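Sturkum tabletop arm cell with Hidico two-finger gripper

Sold as a complete cell: arm, pedestal, gripper, controller, cables, fingertip kit and the Listix setup software with the simulated room
Lead time: we build to order, so please ask
Questions: use the form at the bottom, it comes to me

Hi, I'm Emmanuel Bakilana, and I put these cells together and then answer the phone when one of them starts behaving oddly. I was asked to write a product page. What I've written is closer to what I'd tell you if you came by the shop, so get a coffee.

The Sturkum cell is a small arm on a box pedestal, and the pedestal goes straight on a table you already own. It's made for picking up little things and putting them somewhere else: blocks, caps, connectors, sample tubes. Most of ours go to teaching labs and to small shops that sort parts by hand and are sick of it. If you need to lift a car battery, this is the wrong page and I'd hate to take your money!

What's in the crate

The arm, already bolted to its pedestal
One Hidico two-finger gripper, fitted and wired
Two pairs of fingertips, one flat and one with a soft face
Controller and stop button, on a long cable so you can keep the button next to your elbow
Clamp set for the pedestal
Hex keys, a tube of joint grease, a bag of spare screws (you will drop one)
License for Listix, good for as long as you own the arm

The crate is heavy at one end. There's an arrow on the lid that tells you which one, and people still grab the other.

Set it up in Listix first

I know, you want to plug it in. Everybody does. But give me an hour with the simulated version before the real arm moves, and you'll save yourself an afternoon. Listix comes with a room, a table and the arm already in place, and the simulated arm takes the same program the real one does. You can run it straight into the tabletop at full speed and all it costs you is a click on Reset.

Start by matching the table. Measure yours, type in the length, width and height, and then put the pedestal where it's really going to stand. I like it well over to one side so the arm works across the table and you keep the rest of the top for parts. Then set a home pose. Mine is always high, with the fingers pointing down and nothing in them, and plenty of air between the fingertips and whatever is lying on the table.

Scatter a few parts under it and save the whole thing as a layout. They don't need to be pretty. I use a mixed bunch of little colored pieces, with at least one long thin one in there, like the green one in my layout. If your grip settings are lazy, the long thin piece is where you'll find out.

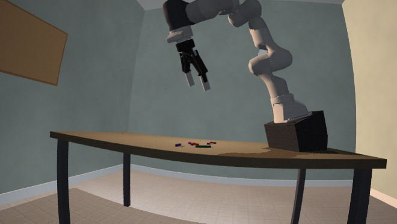
Setting up the real one

1. Place the pedestal on the table and clamp it down before you connect anything. Hand tight, then a quarter turn with the big key. Push on the arm from the side. If the table moves, fix the table.

2. Run the cables down the back of the pedestal and leave a loop at the wrist you can get a fist through. A tight loop feels tidy and will pull the connector out in a month.

3. Power up with the stop button pressed in. Wait for the controller light to go steady, then release.

4. Jog each joint by hand control, slowly, both directions. You're listening more than looking. A soft whir is fine. A tick that comes back at the same angle every time is a cable rubbing on something, so stop and find it.

5. Load your saved layout and teach the table height. Bring the closed fingertips down onto a sheet of printer paper until the paper just drags when you pull it. Store that. Do it in the four corners of your work area too, as tables are never as flat as you think they are.

6. Send the arm to home. Compare it with the screen. If the pose looks different, you've probably typed the pedestal angle in the wrong direction (I've done this more than once and I wrote the manual).

7. Run your first pick at 12 percent speed. Boring, yes. Do it anyway.

Looking after it

The arm itself asks for very little. The gripper is where your time goes. After every 200 hours of running I wipe the finger linkages with a dry cloth, check the fingertip screws and put a dab of grease on each pivot — a dab, please, the size of a grain of rice. Grease that gets squeezed out ends up on the fingertips and then on your parts, and then you call me because it's dropping things.

Fingertips are wear items. When the flat ones get shiny or rounded at the front edge, change them, and change both. One old and one new will close off center and push the part sideways before it grips. After a swap, teach the table height again, even if the new pair looks exactly the same as the old one.

Keep the vents on the controller clear. A customer in January had his under a stack of catalogs and couldn't work out why the cell quit every day before lunch.

Things I get asked to fix

Fault 439 on the controller. The gripper lost its signal. Nine times out of ten it's the wrist connector, so power down, unplug it, look for a bent pin, and push it home until it clicks.

It picks fine on the left and misses on the right. You skipped the corners in step 5. Go back and do the corners.

The fingers close but don't hold. Look for grease first, then worn tips, then the force setting, in that order. Turning up the force is everyone's first move and it hides the other two.

The arm sags a little when you press stop. A tiny dip as the brakes take hold is normal. If it keeps creeping, leave it off and get in touch with me before you use it again.

Parts and repairs

Fingertips, linkage kits and wrist cables are kept on the shelf and go out quickly. Anything inside a joint comes back to us. Please don't open the elbow housing! The screws look friendly, but there's a seal under there that has to be set on a jig, and once it's disturbed I have to rebuild the whole joint. Repairs are handled at the Sheehan workshop, and I'll send you a return crate if you've thrown yours out.

When you write in, attach your saved Listix layout along with the controller log. With both of those I can load up your table on my own screen and try your program, and quite often I can sort you out without the arm leaving the building.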